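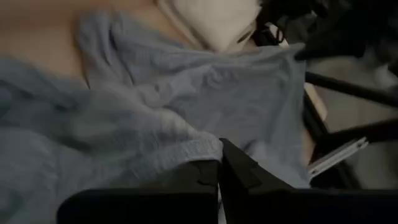
A resident of the Prirkwood building wrote to ask why cotton shirts and pillowcases come out of the dryer more creased than they went in, and whether a hotter setting would help. A hotter setting will generally make the creases harder to remove. The Kudidgate Household Advice Office offers the following guidance for cotton and cotton-blend items.

Before drying

Shake each item once by the hem as it leaves the washer. Fill the dryer no more than halfway. Sheets should be dried separately from shirts, as smaller pieces tend to roll up inside them and stay damp.

Select medium heat and remove the load while seams and collars are still slightly damp. Items left in the drum after the cycle ends will set in whatever folds they have fallen into. If the load cannot be removed promptly, use the cool tumble setting where the machine has one.

Ironing

Check the care label first. Iron cotton while damp, or mist it with plain water and leave it rolled for up to 40 minutes. Work on the reverse side of dark colors. Begin with collars and cuffs, then sleeves, then the body. Allow the item to cool on a hanger before wearing or folding it.

Creases that remain

Hang the item in the bathroom during a shower, then smooth it downward by hand. Stubborn lines may be pressed under a damp white cloth. Vinegar should not be poured into the iron's tank.

Storage

Fold shirts along the side seams and stack no more than 8 to a shelf. Pillowcases keep flatter when stored inside the matching sheet set.

Residents on the Puron and Dhillon floors are reminded that the shared ironing boards must be returned to the linen closet with the covers fastened. Replacement covers may be requested at the front desk.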